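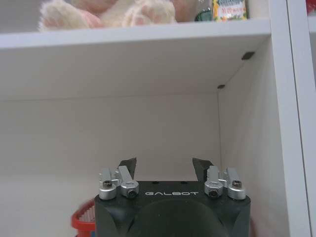
Assunto: Re: [casa-e-estante] Pinos de prateleira: pretos ou metálicos?
Data: 11/07/2023
Lista: casa-e-estante

Em resposta à mensagem anterior da lista, que cito aos bocados:

> Montei a estante branca da Prakel no fim de semana e sobraram-me
> dois pinos. O manual diz que não sobra nada. A prateleira de cima
> parece firme. Devo preocupar-me?

Depende do que lá puseres. Com um peluche em cima podes dormir descansado, com a coleção completa de uma enciclopédia eu contava os furos outra vez. Na minha estante os pinos são pretos, pequenos e quadrados, e contra o branco dos painéis veem-se bem. O que fica por baixo da prateleira, encostado à lateral, é o que convém espreitar primeiro. O de trás é o que foge, e apanha-se de lanterna na mão e joelhos no chão.

> Disseram-me que os suportes metálicos da Pellard aguentam mais.
> Alguém confirma?

Comprei um saco de 100. Usei quatro. Os outros vivem numa gaveta e já me acompanharam em duas mudanças, com ótima saúde. Não entravam nos furos sem marteladas e uma das laterais ficou com uma lasca que tapo com um vaso. Voltei aos pretos que vinham na caixa e não penso sair daí. Se alguém quiser 96 suportes metálicos, pago eu os portes.

> E quanto à altura entre prateleiras? Queria pôr caixas em baixo
> e coisas mais baixas em cima.

Mede as caixas antes. Parece conselho de avó, mas eu comprei as minhas primeiro, e ficaram a um dedo de caber. Subi a prateleira um furo, as caixas entraram e deixou de haver sítio para a mão que as havia de tirar. Subi outro furo. No modelo de 106 cm isto começa a comer o compartimento de cima, onde cá em casa moram o peluche creme de patas cor-de-rosa, um recipiente verde-escuro e uma embalagem amarela e verde, de letras vermelhas, que toda a gente muda de sítio e ninguém arruma. O peluche não paga renda e ocupa a melhor zona da prateleira. Já desisti de negociar.

> Última coisa: limpam o branco mate com quê?

Pano húmido e pano seco logo a seguir. O produto da Hinojosa que recomendaram aqui em janeiro deixou-me a frente da prateleira com riscas, e gastei mais 50 minutos a tirá-las do que teria gasto a limpar o pó de um ano inteiro.

Quanto aos dois pinos que te sobraram, cola-os com fita por baixo da prateleira mais baixa. Daqui a uns anos vais precisar de um e vais encontrar os dois, ou então a fita. O esquema de furação está no arquivo da lista, mensagem 3969, com a correção ao desenho da lateral direita logo na resposta seguinte.

Mikel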